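Staying home with a summer cold

In August many of our members come back from the coast with a sore throat and a blocked nose, and they ask at the Haltusholm health room if they should make an appointment. For most people the answer is no. A common cold goes away without treatment, usually in a week or a little more, and the best place for it is your own home.

Please drink enough during the day. Water, weak tea and soup are all good. You do not need to eat big meals if you have no appetite, but try to take something small in the morning and again in the evening. Open the window for a short time even when you feel cold, and sleep when your body asks for it.

Medicine from the pharmacy can make the days easier, but it does not make the cold shorter. Read the leaflet before the first dose. Many cold products contain the same painkiller under different names, and it is a common mistake to take 2 of them together. If you already use other medicines every day, ask the pharmacist first. The Begović pharmacy on the corner is open until late in the evening and they are patient with questions.

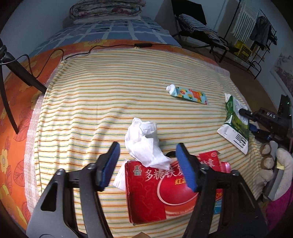
Antibiotics do not help against a cold, and we cannot give them only because you have to travel or go back to work. I know this is a disappointment for some members. Please also do not use tablets which were left over from last winter, and bring them to the pharmacy instead of putting them in the toilet.

You should call us if you have trouble breathing, if the fever stays for more than 2 days, or if you felt better and then became clearly worse. Parents of small babies should call earlier. The telephone line is open every morning except Sunday. When it is closed, the doctor on duty in Vernadel can be reached by the number on the back of your member card.

For those who are healthy again, the walking group starts from the bus stop at Plalano as before. There are 29 names on the list and we have place for 30, so one more person is welcome. If you still cough a lot, wait for the next walk.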